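Subject: Re: [smallshop] Maple board for the kids' table, plus blocks 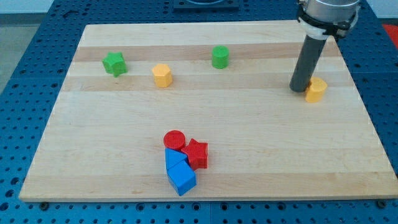
The maple board on the blue table, blocks out.

Hi all, and thanks Zane for the nudge. I meant to write sooner and then November ate me alive.

Zane Ramanauskas wrote:
> Kiran, did you ever finish gluing up that maple? Last I heard
> you were worried about the strips not matching, and I have a
> stack of offcuts here with the same problem. Also, are the bolts
> going to stay or are you switching to clamps? And what size did
> you end up with on the long side?
> Zane

Finished, yes! 900 mm on the long side, and I stopped sanding when my arms told me to. As for the matching, I gave up and I'm so glad I did. Most of the strips are that pale cream color, but there's a honey one running across toward the back (it's right behind the row of blocks) and another darker one just below it. I had that first one in the scrap pile twice. Now it's my favorite part — it makes the whole thing look a little striped, and the few small knots don't bother me at all. So use your offcuts, Zane, just lay them out dry first and shuffle them until you like the order.

The front edge got a thin bevel. I'd go a hair wider next time, small hands lean on it all day.

On the bolts: they're staying for now. The holes in the blue top are on a regular grid, so moving the board over is a five-minute job, and I've never gotten along with the Grelta clamps everybody here swears by. If yours hold, great, tell me what I'm doing wrong.

The blocks are plastic, eight of them, in green, yellow, red and blue. The green star is the one every kid grabs first, and the yellow hexagon comes second (it's squat and it stacks). I'd love to make a wooden set to go with the board but a five-pointed star on my bandsaw sounds like a trip to urgent care. Has anyone cut one? Jig, template, anything?

Finish is 2 coats of the Stilel oil, 4 hours between. It smelled like a salad for a while. If somebody has tried the Pokside hard wax on maple I'd like to hear whether it yellows.

Kiran Mittal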